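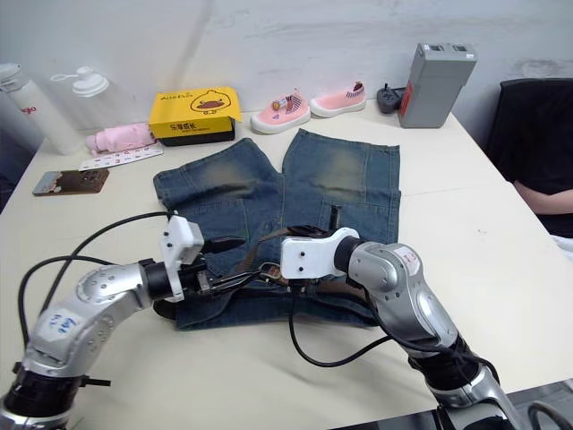 Speaker notes by Juniper Yazzie
October

14 shares | 3 comments

Rebooting a hero without losing the back issues – notes for the 2.15 slot

Start on time even if people are still coming in. Water. Phone off.

Opening – ask who here has bought a number one in the last year. Then who bought number four of the same series. Fewer hands, always. That drop is the talk.

Who I am, quick. Eleven years lettering and then editing, last four on Gallagher at Livden Comics. Don't do the long version with the flood.

Gallagher, for anyone who hasn't read it. Lighthouse keeper's daughter, can hear ships before they sink. First run was Reginald Bellamy writing and drawing everything himself. Black and white, stapled, sold out of a bakery in Halifax for a while. Print run on the first issue was 607 copies. I own two, no they are not for sale.

Then nothing for ages. Then we relaunched it.

Slide – old cover beside new cover. Let them look. Don't talk over it.

What we kept:
the coat
the harbour
her being rude to the coast guard
Reginald's chapter titles, he asked for those and he was right

What we dropped: the talking gull. I get letters. Say "I get letters" and wait for the laugh, if no laugh move on.

Bit about age. In the old book she's fifteen the whole way through. Anika Dvorak (new writer) wanted her at thirty-four, back in town to sell the house. I said no for a month. Read out Anika's email, the second one, only the part about the kitchen. Then page five of the new issue one, where she hears the first ship and goes on doing the dishes. No caption on that page. We had one and cut it the night before it went to the printer.

Continuity. We did NOT wipe the old stories. They all happened, she just doesn't talk about them. Means a new reader isn't lost and an old reader gets the odd nod, like the burnt rope in issue three. My rule for the nods – if you have to know what it is to follow the page, it comes out. Broke that once, in issue six, and the reviews noticed befor I did.

Art. Qiuyue Hao on pencils, Yolanda Iwasaki on colour. Show the three versions of the storm spread. First one is gorgeous and you can't tell where the boat is. Second you can tell where the boat is. Third is the one we printed. Talk about Yolanda holding back the orange till the last panel. Her favourite grey has a name in the colour file, it's called Wet Dog.

Numbers slide, keep it short. Pre-orders on new issue one, 964. Issue two, 733. That's a better hold than I was braced for. Signed edition was 100 and went the first morning. Small press numbers, say so, someone from a bigger house will be sitting at the back.

If time – Asska. Spinoff, her sister's book, all set underwater. Show one panel only, Qiuyue hasn't finished the rest and will kill me.

If no time skip to collected edition. Old run and new run in one volume, old pages rescanned from Reginald's originals, coffee rings left in. He wanted them cleaned up, we had a good long argument over that, I won it in the end by buying lunch.

Questions likely:
Is the gull coming back – no comment, smile
Digital – yes, same day as print
How do I pitch – six finished pages and one paragraph, not your forty page world bible, please
Film – can't say anything, there is nothing to say

Finish on the last panel of issue eight, lamp on, nobody in the room. Leave it up durring questions. Thank the organisers, thank Reginald if he made the ferry.

Table is by the stairs after, bring change.

Related
Anika Dvorak on writing a grown-up Gallagher
Colouring bad weather: a chat with Yolanda Iwasaki
Reltix returns with a double-length issue
First look: Asska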